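Section 4. Running the plate-handling demonstration on open days

This section is for bench hosts at the Butby site. It replaces the November sheet, which promised visitors rather more than the arm can do. Read it through before the doors open, and read the cautions twice.

4.1 Before visitors arrive

1. Start the Fledent control program and load the simulated deck first. Do not go to the live deck until the simulated run has finished without a stop.

2. Check that the pad names on the deck match the names in the run list. The program trusts the list and will happily send a plate to the wrong place.

3. Set the arm speed to 50 per cent. The brochure from Brimstead shows it at full speed. We have not managed that with people leaning on the rail, and Natalia Tovar will not sign for it.

Note: the counter on the start page reads 1,321 completed moves. It includes simulated moves. Please don't quote it to visitors as if it meant anything more.

4.2 Showing the grip

4. Pause the simulated run with the fingers either side of the plate and put the gripper view on the large screen. Let people look before you talk.
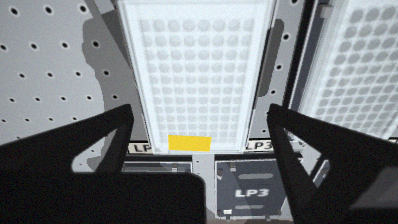 WHAT TO POINT OUT

5. Start with the fingers, one to the left of the plate and one to the right. Visitors tend to watch the wells, but the grip is where runs go wrong.

6. Show them the LP3 pad in front of the plate and explain that the arm works from taught positions. It does not "know" where anything is – whatever the poster in the foyer says.

7. If asked about the yellow label, say that it is blank in the model. Real labels peel, and a peeling label is a fair test we have yet to see passed in front of an audience.

Caution: a clean simulated run proves that the path is clear in the model. It says nothing about a warped plate or a knocked pad.

4.3 Going live

8. Ask visitors to stand behind the rail. Run 2 moves only, then stop.

9. If the arm halts, press Hold and call Zsolt Barta. Do not restart it to save face.

Last checked 25 April 2018, R. Orozco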